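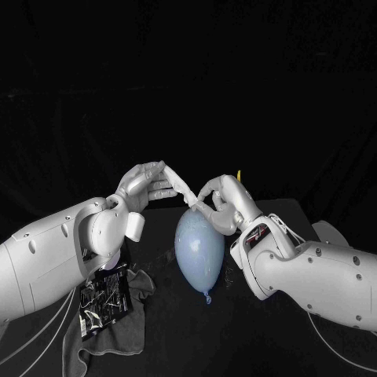 15 Feb 2025
By Jiahui Ren

Session 3: Backing up a phone before you change anything on it

Welcome back, everyone. Last time we spent so long on cables and drivers (my fault, I do go on about cables) that we never got to backups, so this whole session is given over to them. Please have your practice phone charged and within reach. If you borrowed one of the Nudunier handsets from the front desk, check the sticker on the back – the ones marked with a J have the Jia software on them, and their menus are laid out a little differently from what I'll describe.

What we mean by a backup

People use the word for several different things, and it causes no end of muddle. In this course a backup is a copy of your data that sits somewhere other than the phone, and that you have opened at least once to see that it's really there. Photos that sync to an account are lovely to have, but if you delete one on the phone, many sync services will delete the other copy too. So please don't count syncing as your only backup!

I'd like you to think of your phone in two layers. The first is your own stuff: pictures, messages, contacts, notes, recordings, and whatever is lurking in the Downloads folder. The second is the system itself, meaning the software that makes the phone start up and run. Today we copy the first layer. The second comes in session 4, when we have the recovery menu open anyway.

Before you start

Look at how much space you are using under Settings, then Storage. My own practice phone has 21 GB of personal files on it, and the laptop I use in class has 115 GB free, so I'm comfortable. If your numbers are closer together than that, clear out some old videos first or bring an external drive. Turn off the screen lock timer while you copy, or set it to the longest choice you have. Some phones stop talking to the computer when the screen locks, and it's very annoying to come back from coffee and find the transfer stuck at the beginning.

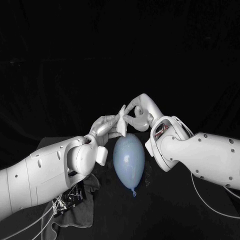

White robot hands holding a small tissue above a pale blue balloon.

Copying your files

Plug the phone in, pull down the notification shade and choose file transfer. On the computer the phone should appear as a drive. Make a new folder on your desktop, name it with your initials and the word backup, and copy the camera folder (usually called DCIM), Pictures, Documents and Downloads into it. Copy, please, and don't move. I say this every term and every term somebody drags with the wrong key held down.

Messages and contacts don't live in those folders. For contacts, open the contacts app, find Export, and save the file to Downloads, then copy that across as well. For text messages we'll use Clallo, which is already installed on the class handsets. Open it, tap Save All, and leave the password box filled in with something you will remember next week. Write it in your notebook if you like – I do.

Chat apps each keep their own backup in their own way, so look in the settings of the ones you use. Two-step login apps need special care. If your codes exist only on this phone and you wipe it, you can be locked out of your accounts for days, so find your recovery codes and print them.

Checking your work

Unplug the phone and open 3 photos from the folder on the computer, one old, one recent, and one from somewhere in between. Then open the contacts file in a text editor and look for a name you know.

For next time

Make 2 full copies, one on a computer and one on a separate drive, and bring the drive with you. Read the Saketetti handout as far as the part on boot menus. Anyone who'd like help with the exporting can stay after class, and I'll keep the laptop out.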